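Mivex foam finger pads, set of 2

I've been putting off new pads for our gripper since March, and I wish I hadn't. These took me one evening and they've changed how the whole arm behaves with thin stuff. Plastic bags especially! The old bare fingers would pinch a bag and let it creep out sideways before the wrist had even turned.

Fitting them is easy but don't rush it. Clean off every trace of old glue (Roel Wuyts at Hendriks put me on to plain rubbing alcohol), then stick the first pad, close the fingers slowly and use it to line up the second. Let them sit overnight before you ask for any real grip.

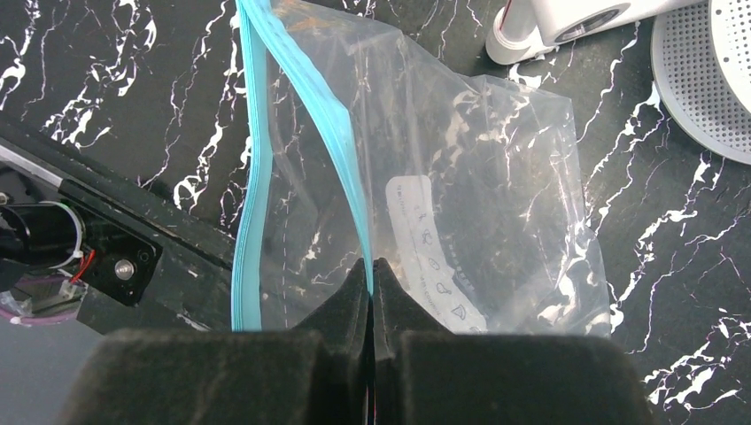
You do need to redo the closed position afterward, as the foam adds thickness and the motor will otherwise keep pushing against it. I dropped my closing limit in small steps until the pads just met, and 188 was the number that worked on our Trondon controller. Yours will differ -- write it down somewhere.

Gripes? The black fuzz picks up crumbs like crazy, so I go over it with tape after every 3 sessions. And the instruction sheet is tiny. Mivex says 2000 cycles per set and I'm nowhere near that yet, but the edges are still stuck down tight. I've already ordered a spare set for the arm at Tridport.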